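Hendgate Makers list
Re: Blocks - what size, what paint, and what do you keep them in?
2nd February

Hello all,

Oh, I am so pleased somebody asked this! I have been wanting an excuse to go on about blocks since before Christmas. Answers in between, and sorry in advance for the length.

> We're putting together some plain painted blocks for the toy
> library table and I've got as far as a pile of offcuts. Before I
> cut anything: what size did other people settle on?

I went with one size for the whole lot and I'm so glad I did. Mine are all cut from the same length of timber, 46 mm across the wide face, and a good bit longer than they are wide. I tried cubes first. Cubes are lovely to look at but they're dull to build with after ten minutes, whereas a brick shape can go flat, on edge or on end and you get three different heights out of it. My niece worked that out in no time and built a staircase.

If you've got a stop block for your saw, use it. I did the first few by pencil line and they came out 2 mm different from one another, and you wouldn't think that would matter but a tower of them leans like anything. Those ones went in the kindling basket.

Do the sanding before you cut to length if you can. One long stick is so much easier to hold than a heap of little bricks. Then it's only the ends to do, and I just rub those on a sheet of paper taped to the bench.

> Colours? I was going to do the full rainbow but it's a lot of tins.

It IS a lot of tins. I'd say start with two and see how you feel. I did reddish-orange and dark green from the Zorkholm tester pots and I love them together, they look like something out of an old toy shop. With only two colours the little ones start sorting and making patterns by themselves, which I wasn't expecting and found completely charming. Stripes, mostly. One boy would only build in green.

The orange covered well. The green needed more patience, and I'm not the neatest with a brush, so there are some pale and white bits showing on mine. I've decided I like it. You can tell them apart that way and the children certainly do, they have favourites.

Thin coats, and stand them on end to dry on drawing pins. Leave them far longer than the tin says before you let them touch each other. I stacked a batch too early and had to prise them apart with a butter knife, and then sand, and then paint again, and I said some words.

> Varnish over the top or not?

I haven't. I know others on here swear by it. I find they slide about too much when they're shiny and the towers don't stay up so well. If yours are going to be dribbled on by babies then do ask whoever runs the table what finish they're happy with, and look for the toy safety marking on the tin.

> And what do you keep them in? Ours live in a carrier bag at the
> moment which is not ideal.

Now THIS is the bit I'm most excited about. Get a tray! A shallow one with sloped sides. It has changed the whole thing for me. In a deep box everybody has to dig, and the first thing that happens is the box gets tipped over. In a shallow tray you can see every block at a glance, you can reach in from any side of the table, and with the walls leaning outwards the blocks slide back down towards the middle instead of wedging in the corners.

Mine's painted grey, which sounds dreary, but it sets the orange and green off beautifully. Any bright colour and you'd lose them. Grey does show up the scuffs, I'll give you that. The back panel is streaky and scratched and the floor gets dusty however often I go over it. A damp cloth, let it dry, carry on. I keep thinking I'll repaint and then I keep thinking what's the point, it'll be the same again in a month.

A few odds and ends on trays that might save you some bother:

Silvery tape along the bottom edge of a panel makes a nice tidy join. Small things do love to disappear into a gap.

A taller bit at the back is worth having. Without one the blocks go straight over and on to the floor, and I'm past the age of crawling under tables.

Spring clamps! I can't say enough good things about spring clamps. Pawlak had the orange ones in a tub by the till and I came home with far too many. I was going to screw everything together properly and I may never get round to it, clamps on the top corners are so handy when you want things to come apart again.

Don't put too many blocks in at once. I've got 40 made, but half a dozen in the tray is plenty for one child, and you can always drop more in. With all of them in there it's just a heap and nobody builds anything.

> Last thing, does anybody have a spare bit of decent timber? I'm
> short for the second half.

I've got two lengths left over from mine and you're very welcome to them. Same section, so they'd match if you wanted to swap blocks with me later on (I'd like that, it would be fun to have a few strangers in the set). I'm going over to Rukum in March with the car and can drop them at the hall on the way, or come and fetch them before then if you're in a hurry. They're leaning up in the porch.

I'd also love to know if anyone has tried a third colour with these two. I keep looking at a mustard yellow and then losing my nerve. A cream might be safer? I did one in sky blue and it looked as though it had wandered in from another set altogether, poor thing, so it's a doorstop now.

Do send a photo to the list when yours are done, even if they're wobbly. I love seeing what people come up with, and the wobbly ones are often the best to play with.

Mine's at the bottom, three of each colour in the tray.

All the best from a very sawdusty kitchen
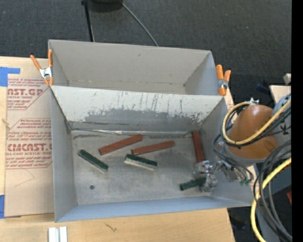

Orange and green blocks in the grey tray, with the orange clamps on the top corners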